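August, notebook 14, after lunch

Right, the basket question. I've been through the storage shelf and the wicker tray wins, no contest! I like the sloped sides and that thick braided rim (easy to grab without looking), and it sits nicely on the white table. Zoltán Dobos still wants the plastic bin from Mockus, but that thing slides all over the place and I'm done chasing it.
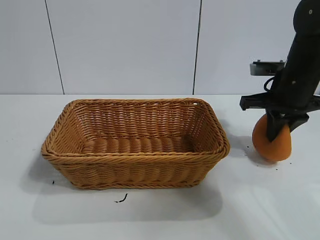 The other thing is cleaning. Wicker sheds, or at least the last one from Tilico did, and the white top shows every little speck. So wipe the table before you start and again before you go home, please, and shake the basket out over the trash, not the floor (you know who you are). Cloths are in drawer 2.

I wrote 421 on the shelf label so it matches the Weltthorpe inventory list. If we want a second one the same size, the order goes on account 3657, and I'd want to measure the rim first, corners included, as they flare out a bit. Still need to ask Zoltán where he put the tape measure.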